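Print this page
E-mail this to a friend

Second Hands

I'd been at Gelldale since October and still hadn't told Zinash Habte I thought her method was daft. She wanted the arm to hesitate. Everyone else was shaving time off, and there she was, writing in a pause before every grasp, so it could have another look at what it was reaching for!

"Go on, then," she said. "Green one."

I pressed the key.
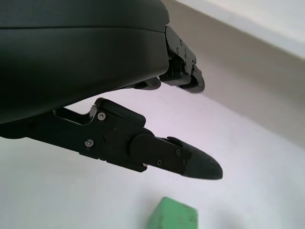
Ibsa had bet me a curry it would be hopeless. We were doing 40 tries with the pause and 40 without, and I kept the tally on the back of a Tehrani envelope (my notebook was at home, under the cat). Without the pause we'd had 11 misses. I wrote that down rather smugly, I'm afraid, as if I'd had something to do with it.

Then the pause went in and I got fidgety. You find yourself holding your breath along with it. 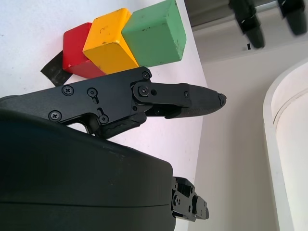 "You're doing it as well," Zinash said.

"Doing what?"

"Waiting."

By teatime my envelope said 10. One miss fewer, all that standing about, and I could hear Ibsa ordering his bhuna already. I thought she'd be crushed. She read the envelope twice, folded it up and put it in her coat.

"Same again tomorrow," she said, "and make the pause longer."

I said I'd bring the notebook.

Print this page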